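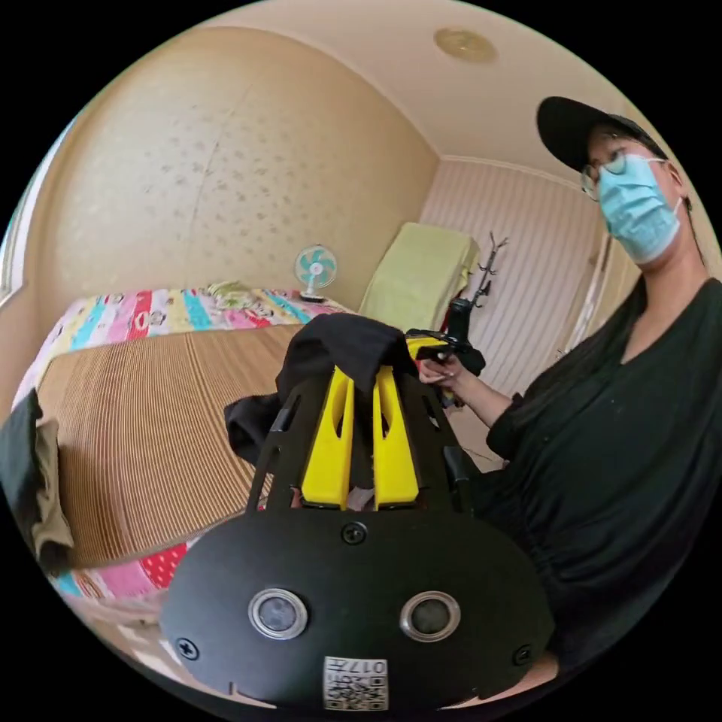

Kvaran handheld grippers, eleven weeks in

Reviewed by Dymphna Carroll
Tuesday, August 20, 2024

Rating: 2 out of 5 for the people using it. Our managers would probably score it higher.

I clean and do laundry for Bolline, a home help company in Hurkport. We go into people's houses, strip beds, wash, fold, tidy, and leave. This spring the company signed up for a program with Kvaran, and some of us were asked to do part of our folding with a pair of handheld grippers so that the motions could be recorded and used to train a household robot. I did 22 shifts with them. Other reviews I've read were written by engineers, so take this one as coming from the other end of the handle.

What it's like to hold

Each gripper weighs 791 grams on my kitchen scale. For a minute that's fine. After half an hour of shirts I could feel it in both wrists, and by the end of the first week I was wearing the elastic brace I keep for window season. The grip is too thick for small hands. Elli Juntunen, who is a head taller than me, had no complaints about the grip and plenty about the balance, which is all up front.

The yellow fingers are the best part of it. They hold a T-shirt by the hem without pulling it out of shape, and the long slots in them never snagged on anything I folded. Thin knits slide, though. Dark, slippery tops were the worst, and I had to go back for the same corner again and again. The app from Drernance marks that kind of fumbling as a "failed attempt" and asks for a redo.

Big pieces are hopeless. A double sheet with two grippers and no second person is a wrestling match. We were told to skip them after the second week, so whatever robot comes out of this won't have learned sheets from me.

The app

Drernance runs on a phone and it is slow. You scan the code on the gripper, pick a task from a list, record, stop, rate the recording, and start over. The list had "fold top, dark" and "fold top, light" but nothing for children's clothes, which is half of what I fold. I filed those under tops. I asked whether that mattered and got an answer three weeks later that said to use my judgment.

It also logged us out whenever the Wi-Fi dropped. In the older houses by the harbor that was every visit.

What it did to the job

A bedroom that takes me fifteen minutes by hand took close to forty with the grippers. Bolline did adjust the schedule, I'll give them that, and we were paid a small extra amount per shift. But the extra was tied to accepted recordings, so a bad afternoon with slippery fabric cost you money. I never had my folding graded before. I didn't enjoy it.

I also found I stopped talking. Part of this work is chatting over the ironing with someone who may not see anybody else that day, and you can't do that while you're recording. Vitória Brandão asked if we could leave the grippers in the bag at certain addresses, and the office said yes, after some back and forth. Get that in writing before you start.

Our team made 1472 accepted recordings. I asked Ruairí Mac Carthaigh, who schedules us, what they will be used for beyond "training," and whether any of our hours are expected to go. He said no cuts are planned. I believe he means it. I also noticed that the brochure Kvaran left in the break room has a page headed "Reduce routine labor," and folding is the first thing on it.

The pitch is that a machine will take the boring part and leave us the rest. Folding is the part where I sit down. If it goes, what stays is bathrooms, stairs and mattresses, and I'd like somebody to say whether we'd get fewer houses a day or more. My guess is more.

Good

Fingers are gentle on fabric and easy to wipe clean.
Sturdy. I dropped one on tile in March, during the training day, and it still works.
Screws on the front stayed tight the whole time.

Not good

Heavy for this kind of work, with most of the weight in front.
One handle size.
Slow app with a thin task list.
Pay tied to a rating we couldn't see the rules for.
No plain answer about what comes next.

Would I do it again?

For a flat rate and a lighter gripper, maybe. If your company offers you the program, ask who owns the recordings, ask for breaks every twenty minutes, and try the grip on before you say yes. Catríona Ó Flaithearta from our crew turned it down on day one and has had the same hours as the rest of us since.

Update: the office says a smaller handle is on order. I'll edit the rating if it shows up.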